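Weekend Use of the Boat Ramp at Gerar: Recreational Fishing Survey
Group 4: Sugeng Goh, Amado Marquez, Sơn Chu
Supervisor: Mārtiņš Kuusk
Submitted July 8, 2021

Background
Gerar is the only public ramp on the north side of the lake. Anglers launching there mostly go after walleye and perch, with a smaller group fishing for lake trout in the deeper basin off Hutapea Point. We wanted to know how long parties stay out, what they keep, and whether people launching before sunrise do better than those who come later.

Method
We interviewed parties as they returned to the ramp on weekends in May. Each interview used a one-page form covering launch time, return time, target species, bait and fish kept. Fish were measured on a bump board when the angler agreed. We asked for released fish as well, but those numbers are from memory and we treated them separately. In total we spoke with 96 parties. Of these, 66 gave complete answers and were used in the analysis.

Water temperature was read off the end of the dock at the start of each shift. Sơn built the data sheet and Amado checked the entries against the paper forms. 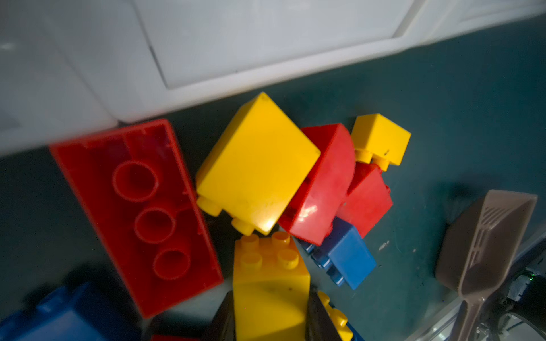
Figure 1. Toy building blocks, red and yellow.

Results
Walleye parties made up most of the complete interviews. Those that launched before sunrise kept more fish per hour than those that launched after 9 a.m., although the gap was smaller on cloudy days. Perch anglers showed no clear pattern by time of day. Only 25 parties said they had fished for trout, and almost 30 per cent of those came back with nothing.

Live minnows were the most common bait. Jigs tipped with plastic were second – mainly among people fishing from smaller boats near the weed edge.

Problems
We missed some early returns on the first weekend, as our shift started too late. Wind also kept boats off the main basin on two of the days, so trout effort is probably under-represented. Gilang Wuisan at the Kallolia bait shop let us leave spare forms on his counter, but few were filled in and we left them out.

Further work
A fall survey at the same ramp would give a fairer picture of trout fishing. We would also add a question about depth – several anglers brought it up without being asked, and we had no place on the form to write it down.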